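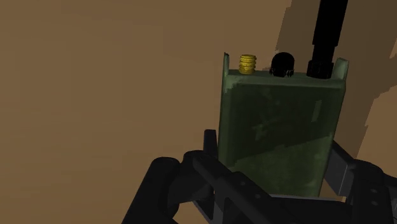 Figure 1. The simulated gripper holding the field radio, antenna pointing up.

Teaching a Gripper to Pick Up a Radio by Remote Control
Final project report, Humphreys robotics lab, August 2021

What I was trying to do

My project was the "show, don't code" one. You drive a robot arm yourself, save everything you did, and then train a small program to copy you. I had never driven a robot arm before, real or simulated, so the first thing I learned is that I'm terrible at it. The arm lives in a simulator we call Diden, and the only thing in my little world besides the arm is a flat brown floor and an old green army-style radio. I picked the radio out of the object folder because it looked cool (worn paint, black knob, long antenna) and I didn't think one bit about how hard it would be to grab!

The setup

I controlled the arm with a game controller. The left stick moves the hand sideways and forward, the right stick lifts and turns it, and the trigger closes the fingers. The simulator saves the hand position, the finger opening and a camera view the whole time I'm driving. I wrote the recording script myself and called it Firkamley, after the street I grew up on. It saves one file per try and asks me at the end if I want to keep it or toss it. I tossed a lot.

Recording the demos

I ended up with 24 demos that I was happy enough to keep. Together they came to 1,074 saved steps after I trimmed out the parts where I was just sitting there with my thumbs off the sticks. Trimming matters way more than I expected. My first trained version would glide over to the radio and then stop dead, and I spent a whole evening hunting for a bug before I realized it had learned to hesitate from me.

The hard part was the grip. The radio is a tall box with rounded vertical edges, and my early tries went for the middle of it. That felt natural, but the radio kept tipping when I lifted. Going lower worked much better for me. In Figure 1 the fingers are on the lower half, with the palm bar across underneath the radio, and you can see it still leans a little to the right. I kept demos with a lean like that. My thinking was that if I only kept the perfectly straight ones, I'd have almost nothing to train on, and a tilted radio in the hand still counts as picked up.

The other thing I had to watch was the top. There's a gold threaded connector, a black knob and the antenna all in a row up there, and the antenna is so long it goes right out of the camera view. If I came in from above I bumped it pretty much every time. So I made a rule for myself: come in low, line up, close slowly, then lift. Once I stuck to one way of doing it the training got noticeably better, even though I hadn't added any new demos.

Shadows

My one real surprise was the shadow. Look at the right side of the figure and there's this big dark patch on the brown with jagged, blocky steps along the edge. I moved the light to a new spot partway through recording and the copied behavior got worse, I think because the program had been using the shadow as a clue. I put the light back and redid 2 of the demos that I'd recorded the other way.

How it went

The trained version picks up the radio when it starts close to where I started it in the demos. Move the radio far to the left and it misses, closes on air and lifts nothing very proudly. I also tried it on the Litusstead test layout, the one with the turned starting positions, and it only managed 2 pickups before I ran out of lab time.

What I'd do next

More starting positions, for sure, and a few demos where I mess up and fix it, so the arm has seen what a save looks like. I'd also like to try moving the arm with a hand tracker, my thumbs still hurt. The recording script and all the kept demos are in the class folder under Firkamley if anyone wants to pick this up next term.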